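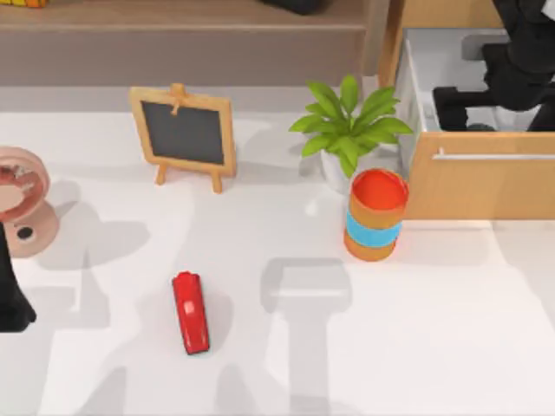 Can It Put the Stapler Away? A Project Report on Robots and Small Chores

Course project, September

Why we picked this

Our group started out wanting to answer a very big question, which was whether a machine can do the boring jobs around a home or a small shop yet. Our instructor kindly pointed out that this would take us the rest of our lives. So we made the question smaller and smaller until it fit on a desk: can a two-armed robot open a drawer, put a thing in it, and leave everything else on the table alone? Two of us have worked the counter in a stationery store, and we can tell you that a good part of the job is exactly that.

All of our work was done in simulation. We called our setup Pastow, after the street where most of the planning meetings happened (and a lot of snacks were eaten). The table has a light wooden cabinet with a long silver bar handle on the drawer, a red stapler, and a few things that just live there, like a small chalkboard easel and a potted plant. We wanted it to look a bit like a real desk, where the thing you need to tidy is never the only thing around.

How we trained it

We collected demonstrations by steering both arms ourselves, which was a lot of fun for the first hour and then became real work. After that we trained two controllers on the same demonstrations. The first, Trallon, plans one short motion at a time and then looks again. The second, Stukstead, plans a longer stretch of motion before it checks the table. In total we ran 3887 simulated attempts, with the stapler starting in a different spot and at a different angle each time.

What happened

Opening the drawer went much better than we expected! A bar handle is a friendly shape for a gripper, and both controllers learned to hook it and pull fairly early on. Trallon was slow about it and sometimes stopped partway, as if it had forgotten why it came, but it usually tried again and got there. Stukstead was smoother to watch, and when it missed the handle it would carry on pulling at thin air with great confidence.

The stapler was another story. It is long, narrow and rounded on top, and if the fingers close even a little off center it twists out and slides. We spent 5 weeks on this one grasp, far more than we had planned. What helped in the end was adding demonstrations where we missed on purpose and then recovered, so the controllers could see what fixing a mistake looks like.

We also had trouble with the arm that wasn't busy. While one arm worked at the drawer, the other tended to drift, and in 18 attempts it knocked over the chalkboard. In a simulator you press reset. In a shop you would be picking things up off the floor with a customer watching.

So, are they ready?

For one drawer and one stapler, on a table we built ourselves, we would say nearly. For a whole kitchen or a stockroom, we don't think so, and we came away with a lot of respect for how much a person does without noticing - nudging a plant aside with an elbow, feeling that a drawer is stuck, closing it with a hip on the way past. Our simulated drawer never sticks, and that alone makes our results kinder than they should be.

Next steps

We would like to try 12 different objects in place of the one stapler, starting with soft ones like a folded cloth. The lab at Gökçe has offered us time on a real pair of arms next term, and the first thing we plan to test there is a drawer that jams.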